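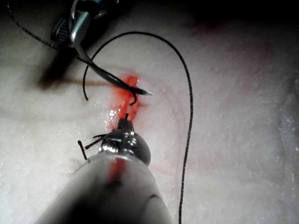

A curved needle held over a short incision.

January | By Ching-wen Chou
7 min read

Pei-shan Siu taught stitching to surgical trainees for 12 years, and has spent her retirement being asked to take up trousers. "People hear 'suture' and go and fetch a bag from the car," she says.

We are in the back of the Plonska, a café in Illwood where she runs a mending evening. The tea is strong and the chairs punish you. She is darning the elbow of a cardigan that, in my view, should have been allowed to go.

Is wool easier than skin? "Wool doesn't swell. Wool doesn't have a mother in the corridor." But she thinks knitwear gets the worse treatment. "They pull. Everyone pulls. You want the edges to meet — you don't want them to fight."

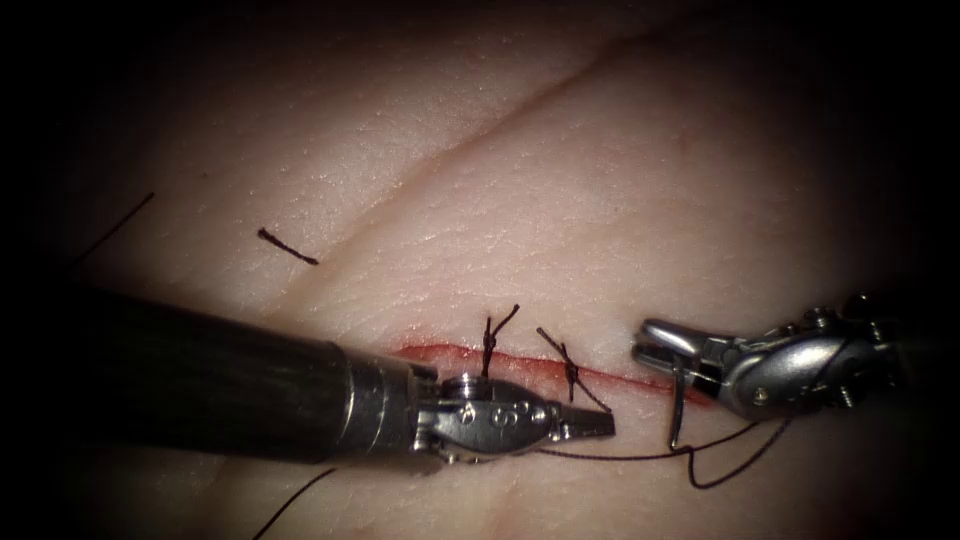
She blames school. Her own sewing teacher, a Miss Lam, made the class unpick everything, including work she had just praised. Siu hated her until she was 49, then wrote her a long letter. The reply was one line, correcting her spelling.

The mending evening costs nothing, though there is a jar. Last winter it held 752 buttons and very little money. "I asked for donations," she says. "I should have been more specific."

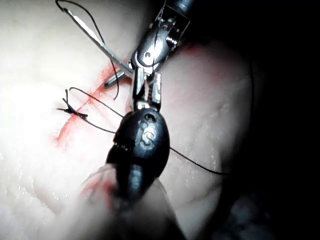
A red incision line across a pale practice pad.

I show her my coat, which has a torn lining. She looks at it for some time, then asks who did the last repair. I tell her it was me. She pours herself more tea and hands me the scissors.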